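# How to budget for a small two-arm robot bench (without forgetting the boring bits)
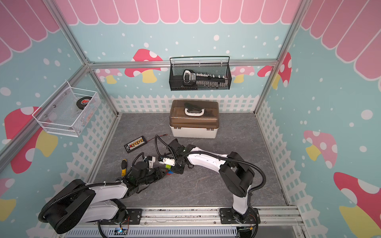
Sondport, August 18, 2025

I've now planned three of these little cells, and each time the arms have been the easy part of the order. You pick a pair, you get a price, you're pleased with yourself, and then the other bills start arriving. So I've written down how I go about it now, start to finish, for anyone at a college, a repair shop or a small firm who's been told to "get a quote together" and doesn't know where to begin.

## 1. Write down the job first

One page, everyday words. Ours says: small electrical parts, leads and connectors, two grippers working close together over the middle of the floor. That's it. Weight, reach and grip width all come out of that page, and when a salesman starts talking about a bigger arm you can go back and read it to him.

If you can, put the real parts in a bag and take them with you. I took mine to the Pelska showroom (charger boards, a few leads, the screwdriver, the lot) and tipped them out on the desk. It saved a good hour of guessing!

## 2. Split the money into pots

I use four pots and I fill them in this order:

- **Frame and base.** Aluminium extrusion, the rail the arms bolt to, mounting plates, bolts, and whatever the floor is going to be.
- **Arms and grippers.** Both arms, both grippers, wrist cameras if you want them.
- **Wiring and small boards.** Conduit, connectors, control boards, spare leads.
- **Bits and pieces.** Baskets, boxes, tape, hand tools, printed walls.

Frame first feels backwards, I know. But a frame that's too small can't be fixed cheaply, and the base rail decides how far apart your arms stand. On my first build I ordered the arms, fell in love with them, and then paid twice for the rail.

## 3. Draw the floor at full size

Lining paper and a marker will do. Draw where each arm is bolted, then swing a bit of string to see where the two can meet. You want that meeting spot well inside the walls, with room left behind it for a storage box or whatever else the job needs.

Leave slack for the cables as well. The conduit on these arms loops out further than you'd think, and I always add 90 mm on each outer side now. Do check this against the maker's drawing for your own arms.

## 4. Get things off the floor

Wire mesh baskets are my favourite purchase of the whole project, and I'm not joking. One hooks over the top rail at the back and another is fixed to the left wall, so tape and spare parts have a home. Mine came from Baran and cost £8 each. Put them in the plan from the start, though, and check where they hang while you've still got your paper floor out. Moving one later means moving everything you've trained yourself to reach for.

A lidded box with a handle is worth having too. I like a see-through lid, even a tinted one, so I don't have to open it to check whether it's got anything in it.

## 5. Don't skimp on the walls

You can leave the sides bare, or use plain board, and plenty of people do. We went for a printed garden, with mushrooms and a picket fence and a pink awning along the top, and I love it. Budget £200 for printed panels on a cell this size if you use a local printer. Measure between the posts *after* the frame is up. Genowefa Śliwiński, who cut ours at Brimgate, made me go back and do it again with a steel rule, and my first numbers were out by enough to leave a nasty gap.

## 6. Ask the same questions of every supplier

Send one email to everybody and keep the wording the same, or you'll never be able to compare the answers. Mine asks:

1. Is the price per arm or per pair, and does it include the gripper?
2. Are mounting plates and bolts in the box?
3. Which cables are supplied, and how long are they?
4. What does a replacement joint cost, and do you keep them in stock?
5. Who pays the carriage if one has to come back?

Number four is the one I'd fight for. One of my quotes was lovely until I saw the spares list, and more than 2 months' wait on a shoulder joint would have left us with half a bench all through August and beyond.

## 7. Order in the right sequence

Frame, then arms, then boards and wiring, then panels. Baskets and boxes can come whenever. Try to have the frame standing and square before the arms turn up, as they're awkward to store and you'll want to bolt them straight down.

When each parcel arrives, open it that day and tick it off against the quote. Two of my deliveries were short (one was missing bolts, the other a lead) and both got sorted quickly as I'd rung up the same afternoon.

I keep my running total on a single sheet taped inside the cupboard door, with the quoted price in one column and the paid price next to it. The wiring pot is the one I always get wrong, so I've started doubling my first guess there before I send the sheet in for approval.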